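4.2 Laundry as a test of the claim

Most of the recent writing on household robots treats laundry as a problem that is nearly solved. The evidence is usually a short clip of a machine folding a towel on a bare table. We think the folding clips have drawn attention away from the plainer parts of the job, and this section looks at those: opening the washer, getting the clothes from a basket into the drum, and closing the door with nothing caught in it.

We ran the task at the Ondmont site with a two-armed system, each arm ending in a two-finger gripper. The policy was the Moltby release, trained on 3,596 demonstrations pooled from the Ondmont and Egan sites. A demonstration counted as complete when every garment was inside the drum and the door was latched. We did not require the robot to choose a program, add detergent, or check pockets. A person who skipped all of that would not be said to have done the laundry, and the reader should keep this in mind when looking at the scores below.

We froze the policy on 1st April and made no changes to it afterward. The test set was 18 trials, each beginning with the washer door shut and the basket on the floor in front of it. Garments were dropped into the basket by hand and not arranged. Figure 3 shows the task area.

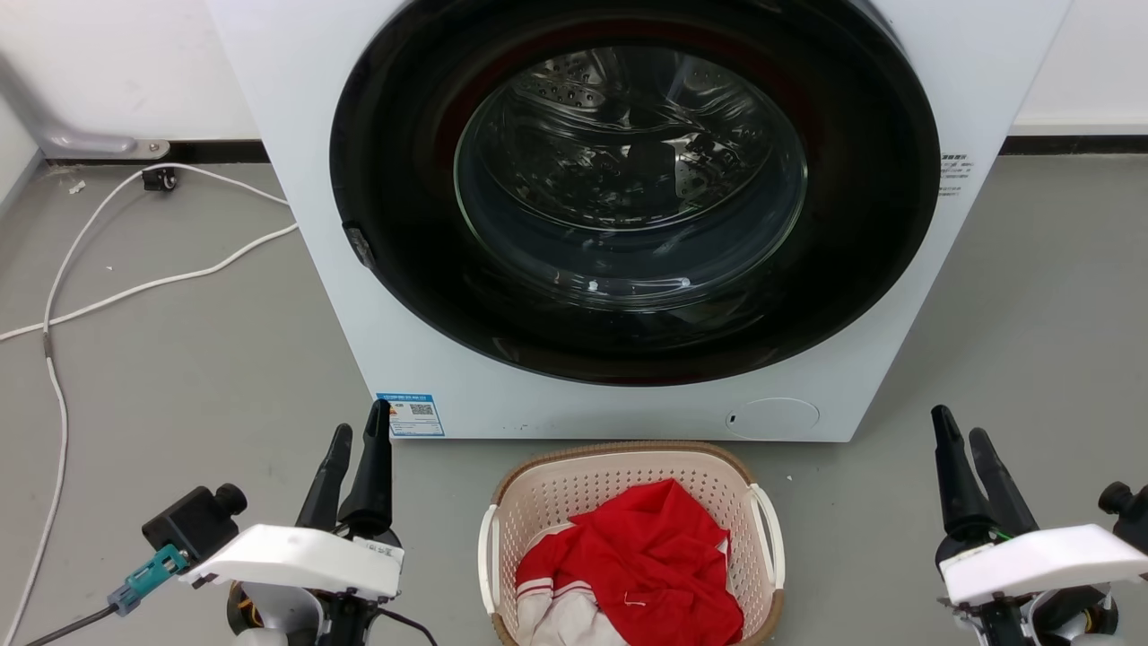 Figure 3. Front-loading washer and laundry basket at the Ondmont site, with both grippers in view.

Full completion, by the definition given above, was reached in 4 of the 18 trials. Partial credit would make the result look better. We report it in the appendix for comparison with earlier work, but we don't find it very informative. A load with one sleeve hanging out of the door is not most of a load of laundry. It is a washer that will not start, and somebody has to walk over and deal with it.

Failures fell into a small number of types. The most common was at the door. The policy would bring a finger to the rim at a reasonable height and then pull in a direction that did not match the swing of the hinge, so that the finger slid off. On several trials it repeated the same pull until time ran out. Nothing in the training data shows a person failing at the door and trying something else, and we suspect the policy simply has no second idea to offer.

The next type was picking up cloth. Two fingers closing on a heap of fabric will nearly always come away with something, and the early part of a trial can look very competent for this reason. What comes away may be a whole shirt, a corner of one, or two items tangled together. The policy did not appear to distinguish between these. It carried whatever it held toward the drum, and long items dragged over the rim and slipped back to the floor. Once a garment was on the floor, it was picked up again in only 3 trials.

It may be objected that better grippers would fix this. They might help. The Clelska group has argued that softer fingers reduce slips on thin fabric, and we have no reason to doubt their bench results. But their bench holds one cloth at a time, laid flat, in good light. The step from there to a mixed basket is the step we are asking about, and so far we haven't seen it taken by anyone.

A second objection is that 18 trials are too few. We agree that they are too few to rank two policies that perform alike. They are enough to show that this one cannot be left alone with a washer. During testing a person stood by with a hand near the stop switch, and that person could have loaded the machine many times over in the time a single trial took. Published timings rarely include the resets or the person doing them. Ours do, and they are poor.

We also tried moving the basket. In a March pilot at Egan, before the policy was frozen, shifting it to one side of the washer was enough to send the arms reaching for the old spot.

Subscribe to our newsletter to receive new articles in your inbox. You can unsubscribe at any time.

None of this shows that the task is out of reach. The reaching motions were smooth, the arms seldom struck the machine, and two years ago we would not have bothered to attempt the test. Our complaint is with the word "solved" and with success rates given for the middle of a chore, where the start and the end have been taken care of by hand. Section 4.3 applies the same test to unloading, which went worse.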